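About Kurnance

Reading time: 5 minutes

Kurnance is a small language school for adults. We teach English and Arabic in the evenings, and in the mornings we have groups for people who work at night or who have small children at school. We are on the first floor, over the pharmacy, and the entrance is from the side street, not from the front. Please ring the upper bell, because the lower one belongs to the dentist.

How we began

The school was opened by two colleagues, Dalibor Šimek and Loubna Soliman, who had taught together for a long time in a bigger institute. They liked the work there but they did not like the size of the groups. A student could come for a whole winter and speak perhaps one minute in each lesson. Loubna used to say that such a person is paying for a chair.

They found the rooms in January, which is a bad month for finding anything, and the heating was not working in one of them. The first lessons were given in coats. Dalibor still keeps the register from that term in his drawer, and he will show it to you if you ask him, and sometimes also if you do not ask.

The name has no meaning in English or in Arabic. It was the name of a shoe shop which was in these rooms before us, and the sign was already on the wall. To take it down and put up another was too expensive for us in the first year, and after that people knew us by it.

How we teach

We believe that a grown person learns a language mostly by needing it. For this reason we begin with the things that our students must do in their own week: telephone the landlord, understand the letter from the school, explain to the doctor where it hurts and since when. Grammar comes when it is needed for these things, and it comes often, because you cannot tell a doctor "since when" without some grammar.

Every lesson has a part where the books are closed. The teacher gives a situation and the students must manage it in pairs. Mistakes are written down quietly by the teacher and are discussed afterwards, without names. We know from our own experience what it is to be corrected in the middle of a sentence. You forget the mistake, and also what you wanted to say.

We do not translate every word. A beginner may ask for a translation when he or she is really lost, but we ask everybody to try first with the hands, with a drawing, or with the words they have already. Some students find this tiring in the first weeks. It becomes easier.

Homework is short. We prefer ten lines written by you to three pages copied from somewhere. You may write them by hand or type them -- the teacher reads both.

Our teachers

Dalibor Šimek teaches the English beginners and prepares the placement talks. He came to English late himself, after Czech and German, and he is patient with people who believe they are too old.

Loubna Soliman teaches Arabic at all levels. She uses the standard language for reading and writing, and she explains the spoken forms when students bring them from their family or from their travels.

Abdelghani Filali has the morning groups. Before he was a teacher he worked in hotels, at the reception, and his course "English at the desk" comes from there. It is good for anyone who has to be polite to strangers while three other things are happening.

Sanaa Ashour is responsible for the writing workshop and for our small library. The library has 1,000 books now, most of them easy readers, and you can borrow two at a time. Please bring them back before the summer.

The reader we use

In the Arabic course we work with our own reader, which is called Abdel Rahman, after the boy who is the main person in it. In the first chapter he loses his bus ticket and in the last chapter he is looking for a flat, so he grows together with the student. Loubna wrote it over several years and it is printed for us by Homis. It is sold only at the office, and the price is the cost of the printing.

The talking table

Once in every fortnight we hold the talking table, which is open also to people who are not our students. There is no teacher in the usual sense and no topic is announced. You sit down, you take what the others are speaking about, and you stay as long as you can stand it. One rule only: English for the first half, Arabic for the second half. 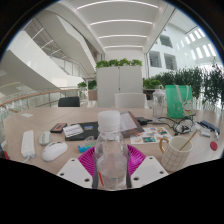

Rachid Berrada: I came to the talking table for a whole term before I said one full sentence in English, and nobody pushed me. I only listened and drank tea. Then one evening they spoke about renting a garage, and they had it all wrong, and I had to explain it. After that I could not be stopped. I would only ask that the Arabic half is not always the second one, when everybody is already tired.

We have taken this remark seriously. From the next term the order will change each time, and the order for the evening will be written on the door.

How to join

There is no test on paper. You come for a talk with Dalibor or Loubna, which takes as long as it takes, and after it we suggest a group. If the group is wrong for you, too slow or too fast, you can change in the first three weeks and you do not pay again. After three weeks it is more difficult, since the others have become used to each other, but even then please tell us.

The fee is paid by term or in two parts. If you have lost your work, speak with Sanaa at the office. She keeps a few places free for this situation and the matter stays between you and her.

Students from the Sullolard housing estate can ask for the late lesson, which finishes in time for the last bus. The timetable of the bus has changed already twice this year, so look at it before you come -- we try to follow it, but we learn of the changes at the same moment as you.

The office is open before each lesson and during the break. When we are teaching we do not answer the telephone, so leave your name and your number slowly, please, and we will call you back the next morning.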